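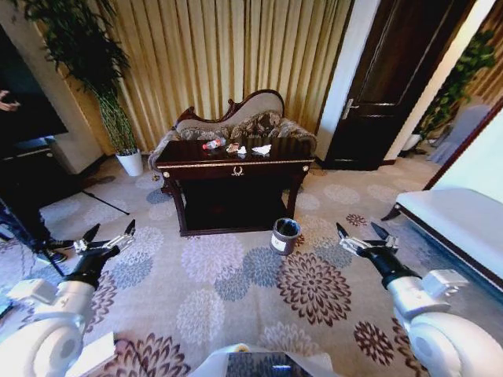

Konsolentisch vor der Chaiselongue, der kleine Eimer steht schon parat.

Konsolentisch abräumen und pflegen: so mache ich das

Kennt ihr das? Man hat ein richtig schönes Stück im Zimmer, geschwungene Beine, polierte Platte, goldene Zierlinie an der Vorderkante, und worauf fällt der Blick? Auf eine umgekippte Plastikflasche und ein zerknülltes Taschentuch. Bei mir ist so ein Tisch der Magnet für alles, was man mal eben aus der Hand legt. Inzwischen habe ich dafür eine kleine Routine, und die geht so:

1. Eimer ranholen. Ich nehme einen ganz kleinen runden in Dunkelgrau und stelle ihn direkt vor den Tisch auf den Teppich. Dann muss ich nicht mit jedem Fitzelchen durch die Wohnung laufen (mache ich nämlich nicht, ich kenne mich).

2. Flasche zuerst. Deckel prüfen, aufrecht hinstellen, dann ab in die Küche oder zum Pfand. Eine liegende Flasche rollt gern, und Saftflecken im Teppich sind wirklich kein Spaß!

3. Papier und Krümel. Taschentücher und Verpackungen kommen in den Eimer, die winzigen Schnipsel auch. Bitte nichts über die Platte schieben, Krümel kratzen auf polierten Flächen. Lieber von oben greifen und den Rest mit einem weichen Pinsel in die Hand fegen.

4. Abwischen. Mikrofasertuch, lauwarmes Wasser, sehr gut auswringen, immer mit der Maserung. An der Goldlinie nehme ich nur ein trockenes Tuch. Meine Freundin Lucienne schwört auf Möbelpolitur, mir reicht die 2 Mal im Jahr, einmal davon im November, wenn die Heizungsluft losgeht.

5. Der Griff in der Mitte. In den Schnörkeln von Messingbeschlägen sitzt gern Staub, da hilft eine alte, weiche Zahnbürste. Trocken!

6. Einmal nach hinten schauen. Steht wie hier eine Chaiselongue hinter dem Tisch, klopfe ich gleich noch die Sitzpolster ab und fahre mit dem Pinsel durchs Schnitzwerk. Danach erst den Teppich saugen, sonst macht man es doppelt. Bei großen Blumenmedaillons übersieht man Krümel übrigens super leicht, also auch unter dem Tisch durchgehen.

Zum Schluss Eimer leeren und wieder hinstellen. Wer Tipps gegen Wasserränder auf dunklem Holz hat, bitte in die Kommentare damit, ich habe da noch einen alten Kandidaten im Flur!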